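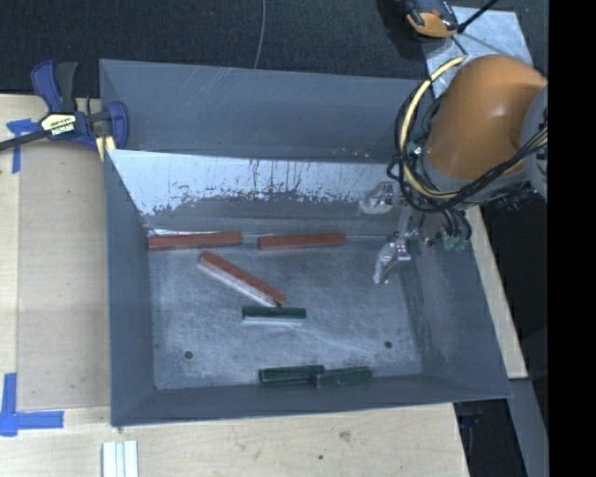

Unit 6: Channel conflict between online marketplaces and store-based retailers

6.1 Scope
These notes cover pricing, inventory and contract issues that arise when a supplier sells the same goods through a marketplace and through independent shops. Tax treatment is left to Unit 8. Read the Fevholm and Hnatiuk cases before the tutorial.

6.2 Terms
Channel conflict: a loss of margin or volume in one channel that can be attributed to the supplier's conduct in another.
Showrooming: inspection in a store followed by purchase online.
Funded discount: a price reduction paid for wholly or partly by the marketplace operator.
Landed cost: purchase price plus freight, duty, handling and shrinkage, per unit.

6.3 Funded discounts
A store owner who sees a marketplace price below wholesale will usually assume the supplier has granted better terms. In the Fevholm case this was incorrect. The supplier invoiced both channels at the same rate, and the operator, Weltia, absorbed the difference during its March promotion.

Worked figures, one cookware set:
Wholesale price, both channels: $192
Weltia promotional price: $152
Discount below wholesale, funded by Weltia: $40

The shop cannot match the $152 price without a loss on every unit, before rent and wages are counted. Note that the supplier's own margin is unchanged, so its accounts give no early signal of the conflict. The signal appears later, in reduced reorders from shops.

6.4 Inventory exposure
Hnatiuk, a regional homewares chain, entered the same promotion period holding 856 units of the set. It had committed to the volume months earlier to secure a freight rate. Sell-through stalled, and the chain cleared half of the stock at a markdown. Carrying cost on the remainder should be computed at landed cost. Students who use shelf price will overstate it.

6.5 Contract responses
(a) Price protection clause: the supplier credits the retailer if the list price falls within a set period. It does not cover funded discounts unless these are named.
(b) Exclusive models: a variant is reserved for stores. Effective where buyers compare by model number, weak where they compare by appearance.
(c) Fulfilment fee: the store is paid for local pickup and returns on online orders. Skekley uses this arrangement with its dealers.

6.6 Tutorial preparation
Recalculate the table in 6.3 with the discount split 50/50 between operator and supplier. State the supplier's net receipt per unit. Then draft a price protection clause that would have covered Hnatiuk, in no more than one paragraph, and bring a printed copy.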